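Upstairs reading room in Nirnesel opens its doors again

If you have lived in Nirnesel for any length of time, you probably have a memory of the upstairs reading room at the Sakitz Street library. Perhaps you did your homework there, or came in out of the rain and stayed until closing with a stack of old magazines. For most of the past year the stairs have been roped off while the roof was repaired, and so it was a happy crowd that climbed them again this week and found the lamps on, the windows clean and the radiators (at long last) quiet.

Head librarian Rajkumari Kanaujia cut the ribbon herself with a pair of kitchen scissors, the good ones having gone missing in the move. She thanked the roofers, the painters and the neighbors on Živković Lane, who had put up with the noise of the work and with trucks parked half on the sidewalk through the better part of the spring and summer.

"I have been asked when this room would open again every single day, sometimes by the same person twice," she said. "I can finally give a nice short answer."

The trouble started last November, when a leak over the local history shelves turned out to be a good deal worse than anyone had hoped. The beams were sound, but much of the slate had to come off, and the ceiling below it with the slate. All 2,749 books and bound newspapers on that side of the room were carried down by hand and spent the winter in the old post office. A few of the newspapers had damp edges and were dried out between sheets of blotting paper. They are back on their shelves now, along with the big county atlas that children like to lie on the floor with.

Regulars will notice some changes. The walls are a pale gray-white in place of the green that had been up there for over 45 years, and there are new white desks with proper room for a laptop and a book side by side. The long oak table has stayed where it was, under the north windows — there would have been an uproar otherwise.

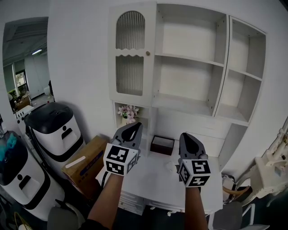
A white desk, Sakitz Street.

Gorazd Golob, who taught history at the high school until he retired, came to the opening with his daughter Jasmina and went straight to the newspapers. He has been writing a book about the Clesten mill and the families who worked there, and had been stuck on the same chapter ever since the room closed.

"Chapter six has been on our kitchen table for the whole of the work," said Jasmina Golob. "We would like to have our dinner there again."

Her father said he hoped to be finished by next summer, then thought it over and said the summer after that.

The repairs were paid for by the town, with help from a public appeal that drew 265 gifts, some of them from people who moved away long ago and sent a note along with the check. The notes have been pasted into a scrapbook which sits on the counter by the stairs, and it is well worth a few minutes of your time. One is from a woman who met her husband at the atlas stand and wants to know if it still wobbles. It does.

Longer hours come with the reopening, too. The reading room will stay open until 8 in the evening on weekdays, and Viorica Kneževič will again lead her family history hour on the first weekday evening of each month. There is space for 20 people and no charge, but she does ask that you call ahead and bring whatever names and dates you already have, even if they are only scribbled on the back of an envelope.

Coffee is still not allowed upstairs. Ankica Begović, who runs the cafe across the street, says she will gladly keep a cup warm for anyone who needs a break, and she has put a slice of poppy seed cake on the menu in the library's honor. Library cards are free to anyone living in Nirnesel or Clesten and can be picked up at the front desk.

Last updated: 19 September 2023

Contact the newsroom | © Nirnesel Town News | Back to top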